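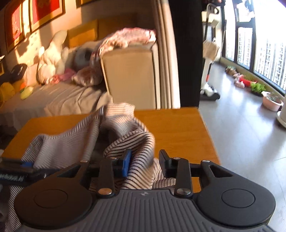 Does a lower spin speed leave towels damper than the label on the washer says it will?
It left ours damper every time, and the label on the machine didn't mention damp at all, just the speeds.

Home Drying Project, final report
Group: Jordan Lightfoot, Idun Nordin, Kerstin Tveit
For: Mr. Szabó, period 4

Why we picked it
Jordan's apartment has no dryer. Everything goes on a rack in the hall and in February the towels smell bad by morning. We wanted to know if it's the rack, the room or the washer. Ran out of time for the room so this is mostly washer and rack.

What we used
4 cotton hand towels, same pack. Kitchen scale. Folding rack from Lapointe. The washer is a Tutar, old, the dial sticks a bit. Liquid detergent, one capful each load.

What we did
Weighed each towel dry. Washed all of them on the 60 minute cycle, low spin. Weighed again right out of the drum, hung them up, weighed every hour till bedtime. Next day same thing on high spin. Then high spin again but with the towels folded double over the bar, becuase that's how Jordan's mom hangs them.

Window stayed shut for all three. Heat was on. Thermometer in the hall said 56 when we started Wednesday, which is cold, yes, we checked it twice.

Results
Low spin: heaviest out of the drum, still damp at bedtime. All of them.
High spin, hung flat: dry by bedtime except the thick hem.
High spin, folded double: outside dry, inside not even close. Smelled the worst in the morning too. Kerstin did the smell test and does not want to do it again.

The full table is on the last page. One number is missing from the second run, the scale had turned itself off and Idun didn't notice until the towel was back on the rack.

Problems
Only one washer. Only hand towels, bath towels might be differnt. Scale only goes up to 2000 grams so we couldn't do the whole load at once, had to go one at a time and the last towel waited longer than the first. Didn't measure humidity, should have.

What we'd change
Borrow a humidity meter. Try a fan. Start earlier in the day so nobody has to stay up weighing towels.

Jordan's family uses high spin now and hangs them flat.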